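Setting Up and Using a Small Toaster Oven on the Counter

A toaster oven with two dials is easy to use, but a few things are worth doing before the first slice of bread goes in. These steps cover unpacking, placing, the first empty run and then everyday use for bread and rolls. They apply to most small ovens with a fold-down door and a wire rack. If your manual says something different, follow the manual.

What you need

The oven, with its rack and crumb tray
A soft cloth and a little dish soap
Plastic scraper or an old gift card
One plate
Oven mitt or tongs

1. Take off the packing

Cut the tape on the rack and pull out any cardboard. Look under the crumb tray too. Then open the door all the way and check the metal around the glass. New doors often ship with thin protective film, and it is easy to miss when the door is closed. Peel it off before you plug the oven in. Film left on a hot door softens and sticks, and after that it is slow work to get off.

Start each piece at a corner with your fingernail and pull it back low and flat, so it comes off whole. If it tears, lift the next edge with the plastic scraper. Don't use a knife. Wipe off leftover glue with warm soapy water and dry the metal.

2. Pick the spot

Set the oven on a hard, level surface. Stone and tile are fine. On a wood or plastic top, check the manual for the clearance it wants below. Leave space on both sides, behind and above, and keep paper towels, bread bags and curtains well clear.

Remember the door. It folds down and toward you, so the oven needs free counter in front as well. Put it where the open door does not reach past the counter edge – you don't want to walk into it with your hip. You also want a clear area on the side with the dials, big enough for a plate.

Check the wattage on the rating label before you choose an outlet. If it runs up to 2000 watts, give it a wall outlet that can carry the load and leave the kettle off while it is on. Never run it from a power strip.

Door down, plate beside the oven, and film still to come off the door:
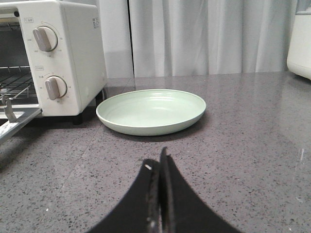
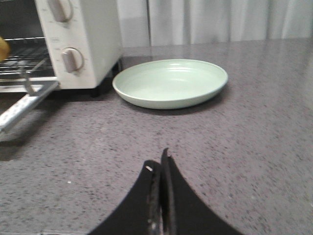
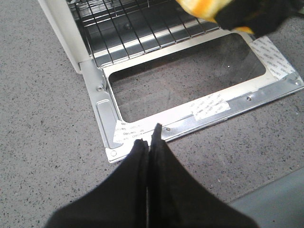

3. Wash the loose parts

Wash the rack and crumb tray in warm soapy water, rinse and dry them. Wipe the inside of the oven with a damp cloth. Don't spray anything onto the heating elements. Let it all air out for an hour, then put the tray and rack back in.

4. Run it empty once

Close the door, turn the temperature dial to the top setting and set the timer for 15 minutes. Open a window. You may get a light smell and a bit of smoke as the coating on the elements burns off – this should stop before the timer does. Let the oven cool with the door open. If the smell is still strong, do one more run.

5. Toast bread or rolls

Set the temperature first. Dial ovens often have a mark near 230 degrees Celsius, and that is a good place to start for sliced bread. If your oven is marked in Fahrenheit, use 450.

Lay the bread in the middle of the rack, cut side up for rolls. Close the door. On many spring timers you have to turn past the 5 or 6 mark and then back to the time you want, or the timer may stop early. Sliced bread takes 3 to 4 minutes. Frozen slices need 1 or 2 minutes more. Small rolls that are already baked do better at a lower heat, 350 Fahrenheit for 4 minutes.

Stay in the kitchen. The second batch always browns faster than the first, so take a minute off.

6. Take the food out

Turn the timer to zero. Open the door slowly and let it down all the way by the handle. The glass and the metal around it are hot, so keep sleeves and cords away. Pull the food toward the plate with tongs, or use the mitt. Don't set a cold plate on the door while you work. It can slide, and the hinges are not made for the weight.

7. Clean up

Unplug the oven and wait until it is cool. Slide out the crumb tray and empty it, every few uses or after anything with seeds or cheese. Wipe the door glass with a damp cloth. For baked-on spots, lay a wet cloth over them for ten minutes and try again. Steel wool will scratch both the glass and the steel.

Thanks to Amrit Li for the note on spring timers.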